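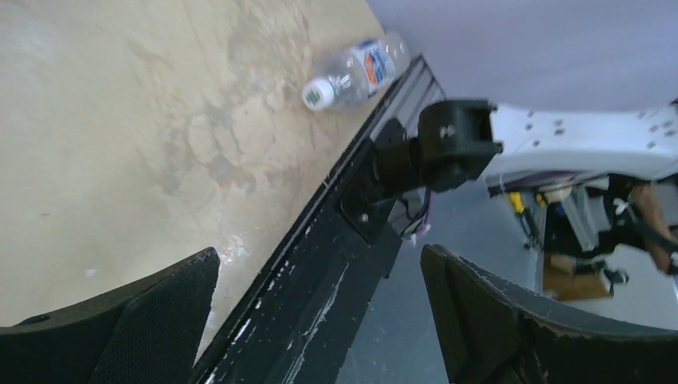
Unit 6. Collecting Demonstrations for Manipulation Policies

6.1 What counts as one example

In this course an example is one complete demonstration: an operator guides the arm through a task from start pose to end pose while the recorder stores wrist video, joint angles, gripper opening and the command stream. A single frame with its matching command is called a step. Results are reported in both units. The Kallach set used in the lab sessions has 157 demonstrations and more than 3,000 steps; quoting only the second number makes a small set look large, since neighboring steps are nearly identical.

6.2 The wrist view

The wrist camera moves with the gripper. Both fingers stay in view, so the policy can read the position of an object relative to the fingertips directly from pixels. The cost is a narrow view of the workspace. An object near the table edge may lie high in the image, with the table mount and the floor taking up much of the rest. Students often crop such regions out. Do not crop before training the baseline. The same regions will be present at test time, and the policy has to learn to ignore them.

Table surfaces matter as well. Stains and reflections give the network fixed landmarks. If the bottle always starts at the same distance from a stain, the policy can learn the stain. Clear plastic makes this worse, as the table shows through the object.

6.3 Varying the start state

For the bottle task, vary the following between demonstrations:

Position on the table, including places close to the edge
Direction of the cap
Upright or lying on its side
Start pose of the arm

Change at least 2 of these each time. Record the values in the log before the arm moves. Values filled in from memory afterward have proved unreliable.

6.4 Failed attempts

Keep them, marked as failed. In the Minau exercise, 105 demonstrations are used for training and the failed ones are held in a separate folder for the success classifier in Unit 8. A demonstration in which the operator misses, backs off and then completes the grasp is marked as successful. These recoveries are useful, and trimming them removes the only steps that show how to correct an error.

6.5 Splitting the data

Split by demonstration, never by step. Where a set was recorded in several sessions, hold out a full session. The Wollasov loader does this when the session field is filled in; the older Pešek scripts do not and should be used only for playback.

Reading for next time: Unit 7, sections 7.1 and 7.2. Bring the log sheet from your own session.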